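The rain gauge at Flallow is read once a day, at 7 a.m., and the figure goes in a paper log before anything else. April closed at 178 mm. The old gauge at Udano showed less for the same month, and I put the gap down to the maple, which has grown over that side of the yard.

Changes made:

- Moved the Udano gauge out to the open fence line.
- Leveled the post and reset the rim height at 600 mm.
- Copied the back pages of the log at the kitchen table.
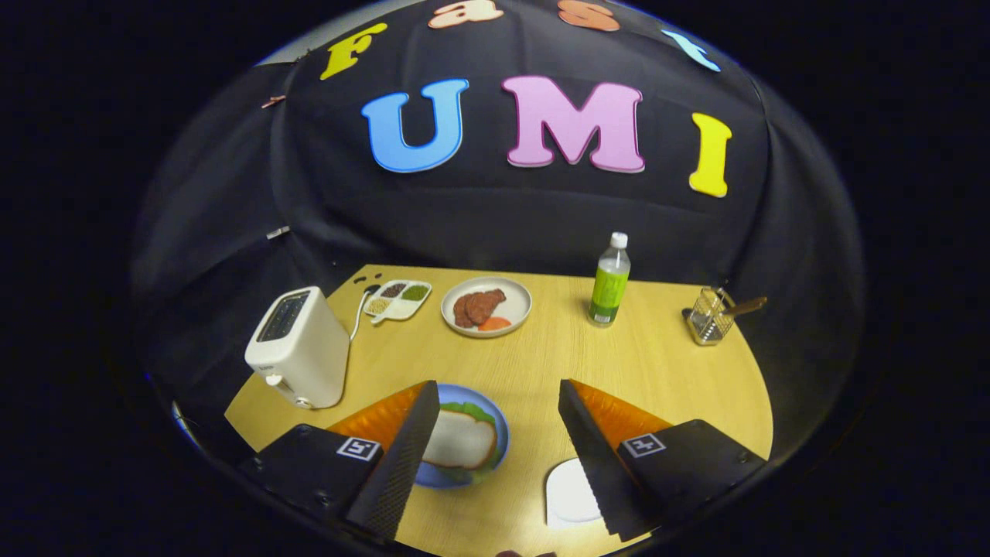 ## Still to do

Vibeke Eskildsen has offered a spare funnel. I need to check its diameter first.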